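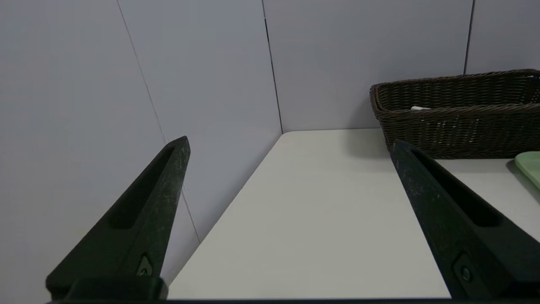

Grenell Adult Learning, Course 1388
Getting a Room to Behave: Tidying for Small Homes
Handout for session 5, Trays and Baskets
24/03/2021

Okay, welcome back! These are my notes from the session, typed up with the bits I forgot to say out loud. If you missed it, read the first two sections and try the tabletop exercise, and you'll be fine for next time. If you were there, skip to the homework (I changed it).

Where we left off

Last time we did closets, and most of you told me the closet was easier than the table. I believe it! A closet has a door. A table is flat and at hand height and everybody in the house walks past it, so it collects whatever people happen to be holding. In February I measured my own kitchen table by simply leaving it alone for a week, and by the end I was eating dinner off a cookie sheet on my knees.

So this session is about flat surfaces and the two things I put on them, a tray and a basket. You probably own both already. Please go look before you buy anything.

What a tray is for

A tray is for things that are out right now. Your drink, the pen you're writing with, the glasses you take off and put on again. I want you to think of it as a border. Stuff inside the rim is allowed to be there, and stuff outside the rim has to explain itself.

Things I look for in a tray:

A raised rim, so a pen can't roll off onto the floor.
Rounded corners (my hip has opinions about square ones).
A plain color that's different from the table. You need to see the edge from across the room.
Light enough to lift with one hand when it's full.

That last one matters more than people expect. When company comes I pick up the whole tray, carry it to the bedroom, and the table is clear. It goes back after. I've done this with the doorbell ringing.

Size came up a lot in class. My rule is that the tray should take up less of the table than you'd like it to. Give yourself a big tray and you'll fill a big tray. Somebody asked if two small ones would be better, and I said no pretty firmly, and I've thought about it since and it's still no. Two trays have a gap between them and the gap fills up with mail.

What a basket is for

A basket is for things that live near the table and aren't being used this minute. Push it back against the wall. I'm fussy about this! A basket in the middle of a table is an obstacle, but the same basket against the wall reads as furniture, and your eye slides right over it.

Woven ones are my favorite for a room people sit in. They're forgiving about scuffs and they don't clatter when you drop something in. For a bathroom or anywhere damp I'd go with plastic, and for under the sink definitely plastic. 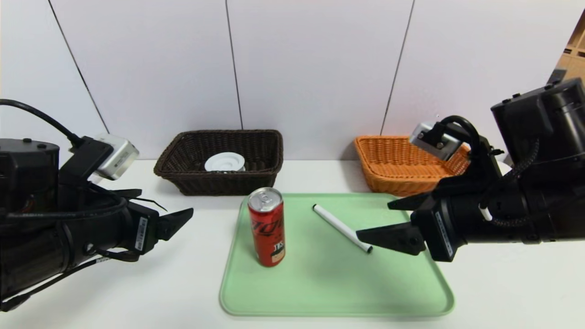 Give each basket one kind of job. I use the darker color for dishes and the lighter color for everything that's headed to another room, and after a few days I stopped having to think about it. You could flip that, or use shape in place of color, as long as the difference is obvious when you're tired. Two identical baskets side by side will have you peering into both every single time.

And it's fine for one to be empty. Several of you wrote on your cards that an empty basket felt like wasted space. Leave it empty anyway! That's the room you'll need on a busy evening, and if it's already packed with spare batteries and takeout menus, the evening lands on the table.

Plates and bowls on edge, or flat? Either works for a short stay. If it's going to be days, I like them flat with the heavy one at the bottom. If you've got good china, keep it in the cupboard and use the everyday stuff for this.

The tabletop exercise

We did this in pairs in Room 391, and you can do it alone at home in about the time it takes to drink a coffee.

Take everything off one surface and put it on the floor or the bed. Wipe the surface down.
Put your basket or baskets back first, against the wall.
Put the tray down in front, where your hands naturally land when you sit.
Pick up the things one by one. Using it today? Tray. Belongs near here? Basket. Belongs in another room? The going-elsewhere basket, or walk it there now if you're feeling virtuous.
Trash and recycling last, all in one trip.

Don't stop to read anything. This is where everyone loses the afternoon, me included. If there's a letter, it goes in a basket with its face down.

The pen question: yes, one pen on the tray. A marker counts as a pen. The rest go in a cup in the drawer, caps on.

Front faces and labels

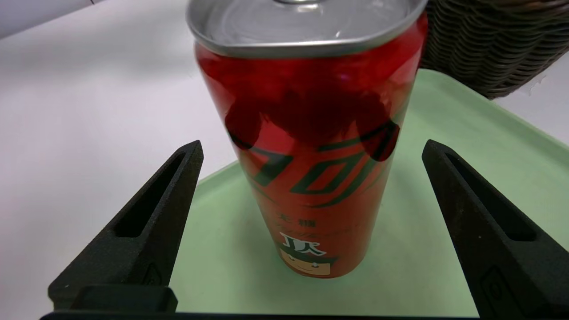 Labels are the part of the course where people's eyes light up, and I always have to slow everyone down. A label has to work for whoever is putting the thing away, which may be a kid, a guest, or you at eleven at night. So before you write a word, think about what a person notices first and what they only see when they bend down to look. Drink cans are a great study for this. On the red one on the mint green tray, the big slanted lettering does the shouting, and then lower down there's a much smaller line, 无糖, which means no sugar, and near the very bottom a little round face with a simple smile. You'd know that can again from the red and the face even if you couldn't read any of it. I'd love for your basket labels to work the same way: a color or a picture first, one short word second, and small print only if there's a real reason for it.

Turn the front of things toward you when you put them down. It feels silly. Do it for a week and see if you're still picking up bottles to find out what they are.

For the label itself, a strip of masking tape is plenty to start with. Live with it before you make anything permanent. I've renamed my own baskets so many times that the tape left a shiny patch on one rim.

Homework (the new version)

Pick one flat surface. Do the exercise once, then leave the tray and basket where they are until we meet again. Each night, empty the going-elsewhere basket, even if it's only got one sock in it. Write down anything that kept turning up outside the rim. Bring the list, we're going to need it for the paper session.

If you're borrowing from the class supply shelf, sign the Jemgate sheet by the door and write the item number on it. The tan basket on the sheet is number 1174, and somebody has it, so please bring it back next time.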